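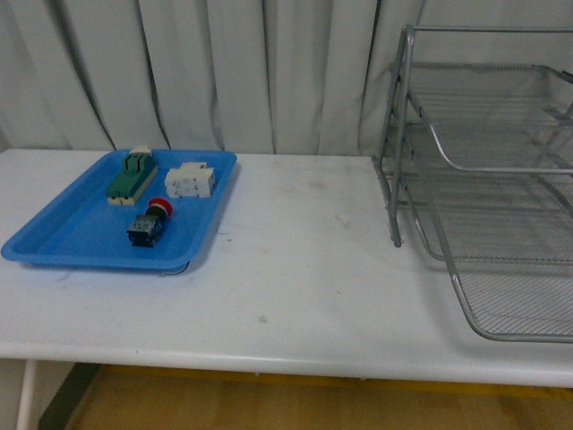 Repair and Reuse Program, Plotamska Street
Progress report to the Vonier Fund
Submitted 3/27/25 by Cayetano Valcárcel, program manager

Period covered

This report covers the second quarter of the grant. The first report dealt with the lease and the opening of the workshop, and those items are closed.

Repair evenings

We held 13 repair evenings in the period. One planned evening in February was canceled when the heating in the building failed, and we added a Saturday session later in the month to make up for it. People brought in 331 items. Lamps and kettles were the most common, followed by vacuum cleaners and radios. Clothing repairs were slower than we expected. We had one sewing machine out of service for most of the quarter and the spare part is still on order from Vaněk.

We now write down the fault on the intake sheet as well as the type of item. The old sheet had no space for it, so the fault records are not complete for the early sessions. Damaged cords and blown fuses come up often enough that we have started keeping more of both in stock.

Training

The basic electrical safety course ran once, with nine people enrolled. All of them finished the classroom part. Two still have to do their supervised evenings before they can work at the bench alone. A second course is planned for next quarter, and the waiting list is already long enough to fill it.

Parts and storage

The parts library has been sorted and relabeled. Donated stock that could not be tested was sent for recycling through Givent, who collect from the rear entrance on the first Monday of the month. Collection costs came in slightly under the budget line. We would like to move the difference, roughly $300, to consumables, and ask for your approval to do so.

Problems

Parking is still difficult on repair evenings. People with heavy items have to unload on the street, and the shop next door has complained twice. We have asked the city for a short-stay loading space and have not had a reply.

The booking page also went down for a weekend and we lost some reservations. Those visitors were seen without an appointment.

Next quarter

Run the second safety course. Get the sewing machine back in use. Agree on summer opening hours with the landlord. The spending table and copies of receipts will follow by mail.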